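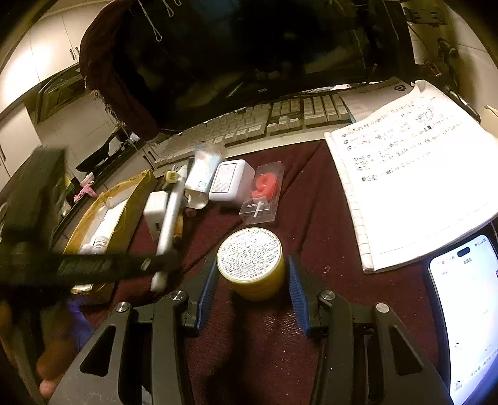 Haiyan Yan
一般会員/ベース、たまに叫ぶ係
投稿:9月28日(月) カテゴリ:バンド・録音・自主リリース

初デモをカセットで出したいんですが、曲順と片面の長さと音の作り方がわからなくなってきました

はじめまして、いつも読むだけだったんですが初めて書き込みます。長いです、すみません!

Dorkumという4人組でハードコアをやっています。クラストっぽい曲もあれば、テンポを落としてひたすら引きずるだけの曲もあって、自分たちでも何と呼べばいいのかよくわかっていません。ライブのフライヤーには毎回「激しい音楽」とだけ書かれています。

で、7月に初めてのデモを録りました。全部で6曲です。ドラムとギターとベースは「スタジオChrysikopoulos」で一発録り、ボーカルだけあとから別の日に録りました。スタジオの名前が読めなくて、メンバー全員いまだに「クリさんのとこ」と呼んでいます。ミックスはうちのギターが自宅でやって、先週やっと全員が「まあこれでいこう」と言える状態になりました(そこまでに喧嘩が何度かありました。スネアの音量です。ずっとスネアの音量の話をしていました)。

これをカセットにして、次の企画の日から物販に置きたいと思っています。相手はEnbyというバンドで、向こうはもう何本もテープを出していて、それがまたかっこいいんですよ……。並べて売ることになるので、あんまりしょぼいものは出したくないという見栄もあります。

困っていることを順番に書きます。

まず片面の長さです。曲の長さがばらばらで、短い曲は1分ないのに、最後の曲だけやたら長いです。その長い曲をB面に入れると、どう並べてもA面がだいぶ短くなってしまって、ひっくり返すまでに無音が続くことになります。片面に全曲入れて、裏にも同じものを入れる、というやり方も聞いたんですが、それは手抜きに見えないでしょうか。買う側の気持ちとして知りたいです。

それから音です。試しに家のデッキで1本だけダビングしてみたら、パソコンで聴いていたときと全然違う感じになりました。シンバルがシャーシャーというよりジュワジュワいうし、ベースがもこもこして、歌が引っ込みます。これはテープだから仕方ないんでしょうか。それともテープ用に別のマスターを作るべきなんでしょうか。ミックスしたギターは「味だよ」と言い張っているんですが、私は味じゃないと思っています。ベースがもこもこなのは味じゃないです。

あと、業者に頼むか自分たちでダビングするかも決まっていません。Renleyというところが少ない本数からやってくれると聞いて見積もりを出してもらったら、本体の値段は思ったより安かったのに、送料とケースの追加で3,644円のっていて、あれっ、となりました。これって普通ですか? 私がものを知らないだけですか?

値段もです。1,000円で売りたい派と、それだと赤字だから2,000円にしようという派でバンドが割れています。割れているといっても2対2なので多数決もできません。私は1,000円派です。知らないバンドの最初のデモに2,000円出すかと言われたら、自分なら迷うので。でもダウンロードコードをつけたり、歌詞カードをちゃんとしたりすると、その分は確実に減っていくんですよね……。

最後にもうひとつ、これは小さいことですが、歌詞カードに訳をつけるかどうか。歌詞は日本語と中国語と英語がごちゃまぜで、私が書いた曲だけ中国語が多いです。載せるなら全部載せたいけど、折り込みの紙が長くなりすぎる気もしています。

どれかひとつでもいいので、出したことのある方、教えてもらえるとすごく助かります!

Nestor Espiritu
回答する人バッジあり/ギター、ダビング担当歴だけは長い

デモ完成おめでとうございます! スネアの音量で喧嘩するのはどこのバンドも同じなんですね。うちは録音のたびにやっていて、最終的に「ドラマーには触らせない」という決まりができました。ドラマーはいまだに納得していません。

聞かれている順に書いていきます。ぼくもプロではなくて、自分のバンドと友達のバンドのテープを家でダビングしてきただけの人間なので、そのつもりで読んでください。

曲順と片面の長さですが、片面に全曲、裏も同じ、は全然ありです。デモテープならむしろ定番で、手抜きだと思ったことは一度もないです。ひっくり返したらまた頭から聴ける、というのは聴く側からするとけっこう嬉しいんですよ。車で聴く人は特にそうで、オートリバースのデッキが生きていればずっと回りっぱなしです。ぼくが初めて買ったデモもそれで、その夏はほかに何も聴いていませんでした。

ただ、長い曲があるならA面とB面に分けるのも捨てがたいです。短くて速いのをA面にまとめて一気に終わらせて、B面は遅いのと長いのだけ、という並べ方。A面が短く終わっても、無音が1分やそこらなら気になりません。それが5分とかになると、さすがに早送りするのが面倒になってくるので、そのときはA面の後ろに何か入れるといいです。スタジオで録りっぱなしにしていたフィードバックノイズとか、曲の合間の話し声とか。探すと絶対何かあります。うちは練習中にベースアンプが勝手にラジオを拾ったときの音を入れました。何を言っているのか誰にも聞き取れないんですが、感想をもらうと曲よりそこの話をされます。ちょっと複雑です。

テープの長さは、録音する音源に合わせたものを買ってください。家にあった60分とか90分に短いデモを入れると余りがすごいことになります。短い尺のブランクテープを売っている店はありますし、業者なら尺を指定できるところが多いです。指定するときは、長いほうの面に合わせて、少しだけ余裕をみておくこと。ぎりぎりにして最後の曲のフィードバックの途中でガチャンと切れたことがあります。かっこいいと言ってくれた人もいましたが、本人たちは落ち込みました。

音について。Haiyanさんの言うとおり、ベースのもこもこは味じゃないと思います(ギターの方すみません)。ジュワジュワのほうは、たぶん録音レベルが高すぎるんじゃないかな。テープは高い音を大きく入れると先につぶれるので、シンバルがずっと鳴っているような音楽だと真っ先にそこに出ます。メーターが赤に張りつくくらいで録っていませんか? いったんレベルをはっきり下げて、同じ曲をもう一回録って聴き比べてみてください。それだけで半分くらい解決することがあります。下げすぎると今度はサーッというノイズが目立ちますが、ハードコアなら曲が始まればまず聞こえないです。

もこもこのほうは原因がいくつか考えられます。録音側か再生側のヘッドが汚れていると高い音が落ちて、結果として全部がこもって聴こえます。無水エタノールと綿棒で拭いてみて、綿棒が茶色くなるようならそれです。それからヘッドの角度がずれているとき。市販のテープを再生してみて、それも同じようにこもっているならデッキの問題なので、ミックスをいじる前にデッキをどうにかしたほうがいいです。ノイズリダクションも確認してください。録るときだけ入れて聴くときは切っている、あるいはその逆になっていると音のバランスがおかしくなります。ぼくは自主の少ない本数なら入れずに録ります。買った人のデッキにその機能がついているかどうか、こっちではわからないので。

そのうえで、テープ用のマスターを別に作るかどうか。ぼくは作る派です。といっても大げさなものじゃなくて、

・配信用に音圧を詰める前のミックスを使う
・シンバルと歌のサ行が痛いところを少しだけ抑える
・一番下の、聴こえるか聴こえないかの低音を切る
・曲間の秒数を決めて、片面分を一本の長いファイルに書き出す

これくらいです。低音を切るとベースが減りそうで怖いと思うんですが、やってみると逆に輪郭が出ますよ。音程が聴こえるベースになります。曲間は最後に決めればいいと思いがちなんですけど、ここで雰囲気がずいぶん変わるので、できれば4人そろって一度通しで聴いてください。速い曲同士は間をほぼゼロにして、遅い曲の前だけ少し空けるのがぼくの好みです。

業者か自前か。これは本数と、あなたたちの根気次第です。自前だと一本録るのにその音源の長さだけかかるので、両面分を本数で掛けてみて、うわっと思ったら業者へ。デッキ二台で回していても、夜中に「あれ、今どっちの面だっけ」となって、AとBが逆のテープが何本かできあがります。そういうのは友達にあげました。

それで、送料とケースの3,644円ですけど、見積もりの中身を見ないと高いとも安いとも言えないです。Renleyさんはぼくは頼んだことがありません。聞いてみるといいのは、ケースが別売りなのか、割れたとき用の予備は入っているのか、届け先を一か所にまとめたら下がるのか、このあたり。ケースだけ別の店で買って自分たちで詰める、というのもできます。テープのケースは輸送中によく割れるので、どこに頼むにしても予備はあったほうがいいです。それから物販の日に間に合うかどうかも先に聞いておいてください! テープの業者さんは小さいところが多いので、混んでいると普通に待ちます。企画の日の前の週に届く予定、だと胃が痛くなります。

値段は、ぼくも1,000円派です。最初のデモは配り歩く名刺みたいなものだと思っていて、帰りの電車賃を気にしている人がぱっと出せる額がいい。おつりがいらないのもでかいです。暗いライブハウスの隅で小銭を数えるの、ほんとに嫌ですよ。どうしても2,000円派が折れないなら、テープだけのものが1,000円、テープにTシャツは無理でもパッチやステッカーやジンをつけたものを2,000円にして両方並べる、という手があります。2対2のバンドにはちょうどいいんじゃないでしょうか。

歌詞カードは全部載せてほしいです! 三つの言葉が混ざっているならなおさら。折り込みが長くなるのが嫌なら、ケースに入れる紙は曲名とクレジットと連絡先だけにして、歌詞は別の紙にコピー機で刷って畳んで入れればいいです。ケースに入らない大きさになったら、テープと一緒に袋に入れれば済みます。訳は本人が書いたものがあるなら読みたいですが、訳すと急に恥ずかしくなることもありますよね。ぼくは自分の歌詞をタガログ語から英語にしてみて、一晩で引っ込めました。曲ごとに一行だけ、何の歌か書いてあるのも好きです。

あ、曲名の順番と実際の収録順が合っているか、印刷する前に声に出して読み合わせてください。うちは一回やらかしています。

mimikara_suna
一般会員

業者に頼めばいいと思います。自分で録るのは時間の無駄です。
値段は2,000円で問題ないです。安くすると次から上げられなくなります。
あと今どきデッキを持ってない人が多いのでコードは必須。

物販机のうしろ
企画と受付をたまにやってる人

横から失礼します。音のことは上のNestorさんのが詳しいので、売る側の話だけ。

相手のEnbyというバンドの物販、何をいくらで出しているか先に聞いておいたほうがいいですよ。同じ机に並ぶことが多いので、片方のテープが1,000円で片方が2,000円だと、お客さんはどうしても安いほうから手に取ります。合わせなきゃいけないわけじゃないけど、知らないで当日びっくりするのは避けたいところです。ついでにトレードの話もしておくといいと思います。出来上がったら何本か交換して、お互いの地元で売るやつ。知らない町の人が自分たちのテープを持っている、というのは本当に嬉しいものです。私は昔のバンドのテープを、行ったことのない町の中古屋の通販で見つけて、自分で買い戻そうか三日悩みました(買いました)。

コードの件、デッキのない人が多いのはそのとおりです。ただ、コードを印刷した小さい紙はものすごくなくします。ケースの内側の紙に直接刷るか、全部共通のコードにして歌詞の紙の端に載せてしまうのが楽です。共通だと人に教えられちゃうじゃないかと言われますけど、デモなら教えてもらったほうがいいくらいに思っています。

背の部分のバンド名は、思っている倍くらい大きく書いてください。棚に入れると背しか見えません。クラスト系のロゴは誰にも読めないので、ロゴは表にして、背は普通の字がいいです。Dorkumって字面がいいので、普通の字で見たいです。

それから、本数は控えめに。最初のデモを作りすぎて、押し入れに段ボールごと眠らせている人を何人も知っています。足りなくなったら色を変えて追加で作れば、それはそれで喜ばれます。

Haiyan Yan
一般会員/ベース、たまに叫ぶ係

うわー、みなさんありがとうございます! こんなに返事がつくと思っていなかったので、スタジオの休憩中にみんなで回し読みしました。

録音レベル、確認したら完全に赤に張りついていました……。下げて録り直したら、ジュワジュワはだいぶましになりました。それでヘッドも拭いてみたんですが、綿棒が茶色どころじゃなかったです。このデッキ、ギターの実家から持ってきたもので、本人いわく「一度も拭いたことがない」そうです。味の正体がわかりました。ベースはまだ少しこもっているので、教えてもらった低音を切るやつを次に試します。音圧を詰める前のファイルも残っているそうなので、そっちから作り直してもらいます。

曲順は、A面に速い曲をまとめてB面に遅いのを置くことにしました。余ったところには、歌を録った日に私がマイクの前でずっと咳をしている音が入りそうです。私は反対しています。

Renleyさんには内訳を聞くメールを出しました。ケースだけ自分たちで買う案が今のところ強いです。値段は二種類作る案で、2対2がやっと終わりました! 2,000円のほうにはドラムが描いたパッチをつけます。

歌詞は別の紙で全部載せます。訳は、まだ迷っています。一行だけ何の歌か書くのがいいなと思って昨日書き始めたんですが、長い曲の分だけ一行に収まらなくて、今そこで止まっています。

Enbyの人にも物販のことを聞いてみますね。トレードの話、緊張するけどしてみます。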